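Griffplanung aus der Kiste: Solik 2 rechnet jetzt in 21 Millisekunden

Brestero, 24. Dezember 2025 – Kurz vor den Feiertagen hat das Entwicklerteam von Polishchuk noch ein richtig schönes Update freigegeben: Die Planungssoftware Solik liegt ab sofort in Version 2 vor, und beim Griff in die Kiste ist der Sprung gewaltig. Für einen neuen Griffvorschlag braucht das Programm auf dem Referenzrechner nur noch 21 Millisekunden. Im Mai waren es 361.

Möglich macht das ein neu geschriebener Planer, der Griffpunkt und Armbahn gemeinsam bestimmt. Bisher suchte Solik zuerst den besten Griff und prüfte danach, ob der Arm überhaupt hinkommt, ohne die Kistenwand zu streifen. Gerade in den Ecken ging dabei viel Rechenzeit verloren – jetzt fallen unerreichbare Griffe schon weg, bevor sie bewertet werden.
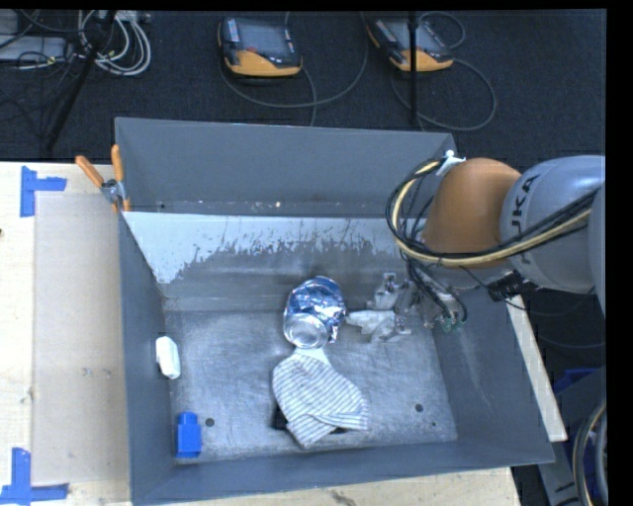 Besonders spannend ist der Fortschritt bei schwierigem Material. Glänzende Folien reißen Löcher in die Tiefenbilder, Stoff hat keine feste Form, und beides zusammen brachte die alte Version regelmäßig ins Stocken. Das neue Wahrnehmungsmodul schätzt für jeden Bildpunkt mit, wie verlässlich die Messung ist, und der Planer weicht unsicheren Stellen aus. Trainiert wurde es mit 801 gemischten Kistenfüllungen, 70 weitere blieben für die Prüfung reserviert.

Auch beim Werkzeug drumherum hat sich etwas getan: Verworfene Griffe lassen sich nun samt Begründung in einer Zeitleiste durchblättern, was die Fehlersuche enorm erleichtert. Bestehende Konfigurationen aus Version 1 werden beim ersten Start übernommen, nur eigene Greifermodelle müssen neu eingelesen werden.

Als erster Standort stellt Drollton um. Die Schnittstelle für mehrere Arme an einer Kiste ist noch in Arbeit und soll mit dem nächsten Update folgen.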